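The House at Cundby

The House at Cundby is a historical novel set in a fictional river port during the last years of the sailing trade. It is the second of the four books that make up the Kurdale sequence and was first issued by the Catismont Press, which also published the other three. The novel retells the central events of the opening volume, The Salt Stair, from the point of view of a character who appears there only at the margins: the housekeeper of the Zanetti family. It runs to 508 pages in the first edition and is divided into 42 chapters.

Background

The Salt Stair had followed the youngest Zanetti daughter from her arrival at Cundby to her marriage. Several questions were left open at its close, among them the cause of the warehouse fire and the fate of the elder brother's letters. The second novel returns to both. It covers a longer span of time than its predecessor, starting 15 years before the family comes to the port and ending on the morning after the wedding.

The book was at one stage planned as a short companion piece of under 200 pages. The longer form was adopted once the early chapters, which deal with the housekeeper's childhood in the hill parish of Kurdale, had grown into a narrative of their own. Traces of the earlier plan remain in the text. The prologue, for example, refers to "this brief account," a phrase that was kept in all later printings.

Plot

The narrator grows up in Kurdale as the ward of a miller and is sent into service at the age of ten. After a period in a boarding house for ships' officers, she is hired by the elder Zanetti, a grain merchant who has bought a large and half-finished house above the harbor at Cundby. She is given the keys, the accounts and the care of his three children, whose mother remains abroad.

The middle part of the novel concerns the merchant's failing business and the narrator's growing knowledge of it. She discovers that cargo listed in the house ledgers has never reached the warehouse, and she begins to keep a second set of figures in the back of a recipe book. When the warehouse burns in February, the family accepts that the cause was a fallen lamp. The narrator knows otherwise but stays silent, in part to protect the elder son.

The last chapters run alongside those of The Salt Stair and repeat several of its conversations word for word. Scenes that seemed hostile in the first book are given a different meaning here — most notably the quarrel on the stairs, in which the housekeeper is shown to be acting on the daughter's behalf. The novel ends with her departure from the house. The recipe book is left behind in the pantry, where it is found in the third volume.

Style and themes

The novel is written in the first person and in the past tense, apart from five short passages in the present tense that describe the narrator's dreams. Its language is plainer than that of The Salt Stair, and its chapters are shorter. Household tasks are treated at length: the making of soap, the airing of rooms and the purchase of candles are all set out in detail, and the seasons are marked by them.

Service and loyalty are the main concerns of the book. The narrator is trusted with every room in the house but has no claim on any of them, and her silence about the fire can be read either as devotion or as a form of power. A second theme is the unreliability of written records. Ledgers, letters and parish entries are all shown to be false at some point in the story, while spoken promises are generally kept.
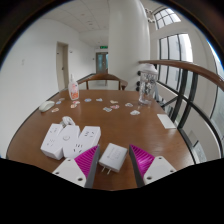
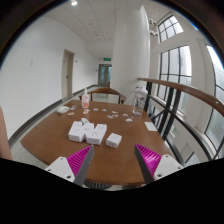
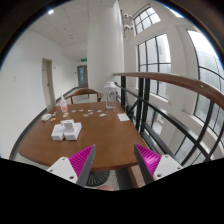
Publication and reception

The first edition appeared in hardcover and was followed by a paperback with a map of Cundby and a family tree. The tree was withdrawn from the next printing after readers pointed out that it gave away the parentage of the younger son. A large-print edition and an unabridged audio recording were also produced.

Reviews were mostly favorable. Praise was directed at the Kurdale chapters and at the handling of the shared scenes, while some reviewers found the account of the grain business hard to follow. There was disagreement as to whether the novel could be read on its own. The publisher's position, stated on the jacket, is that the first two volumes may be taken in either order.

Related works

The Kurdale sequence consists of The Salt Stair, The House at Cundby, The Recipe Book and A Lamp for the Miller. The last of these is set a generation earlier than the others and features the narrator of the second novel only as a child.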